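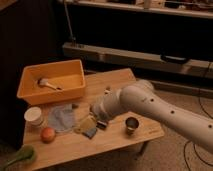
The Lolloteo Low Bin, Orange
From the Wostow autumn catalog, tabletop and tidying

If you've shopped with us for any length of time you'll know we have a soft spot for a plain open bin, and the Lolloteo is the one we'd keep if we had to clear out all the others (please don't make us). It's a rectangular plastic bin with low walls that slope outward and a good rim you can get your fingers under. No lid, no dividers, no little drawer that sticks. You put it at the back of a table and things go in it.

Leonardo Ferri drew the first one for our old Miranda range, and it was a fair bit taller then. Parents wrote in to say that small children were tipping it over to see what was at the bottom, so down came the walls, and they've stayed down ever since. A child sitting at the table can look straight across and spot a spoon lying on the floor of the bin without getting up, and a grown-up can find the spoon too, which in our house is the harder thing!

We've shown it on a small light wood table with the sort of things that collect on a table by the middle of the afternoon: a white paper cup, a blue-gray cloth that could do with folding, a round piece of fruit and a few smaller bits. The white spoon has already found its place inside.

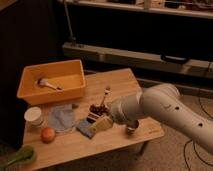 Page 43

Lolloteo Low Bin, continued

Orange is the color we sell most of, and we think it's the friendliest. It's easy to pick out against pale wood, and when you say "put it in the orange one" there isn't much room for argument. The bin also comes in cream and in a dark green that Saturnino Garrido in our warehouse has been asking for since before he worked here, and we're very pleased to have it for him at last.

People use it for pretend food more than anything else. A bunch of dark grapes, a leafy green, a spoon or two, a little striped package from the play shop, all of it can be swept off the table and into the bin when it's time to lay supper. Others keep it for real kitchen odds and ends, or for sponges and cloths, or for the mail. Fouad Radwan wrote to us in September to say that he has one by the back door for gloves and another on the workbench for paintbrushes, and would we please go on making them. We will, Fouad.

One or two practical things. The bin likes a flat surface and is happiest pushed well onto the table, so that a passing elbow doesn't catch it. Wash it by hand in warm soapy water and dry it with a soft cloth. We don't recommend the dishwasher, where the rim can lose its shape over time, and please keep it off the stove and away from radiators. If you stack several, turn every second one crosswise and they'll come apart much more easily.

The play food, cup, cloth, spoon and table are not included with the bin. Pretend food is sold separately under the Lilura name, starting on the next page.

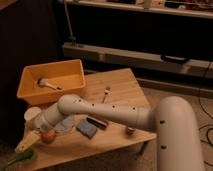
Ordering and returns

The Lolloteo Low Bin is sold singly or in a set of three, and the set can be all one color or one of each. Tell us which you'd like in the notes box when you order. If you leave the box empty we'll send orange, and we haven't had many complaints.

Schools, nurseries and play groups can order by the carton of 100. Cartons travel on a pallet and take a little longer, so do write to Bonifacio Goicoechea at the trade desk before the start of term if you can. He'll also send a single bin on loan if you want to try it against your shelves first.

Returns are accepted for 30 days, used or unused, as long as the bin is clean and in one piece. Wrap it in the paper it came in if you still have it, and put the order slip inside.

Goes well with

Lilura play fruit and vegetables, mixed bag
Lilura small spoon, white
Miranda wiping cloths, blue-gray
Miranda low table, light wood (designed by Paavo Riihimäki, made to order, please allow extra time)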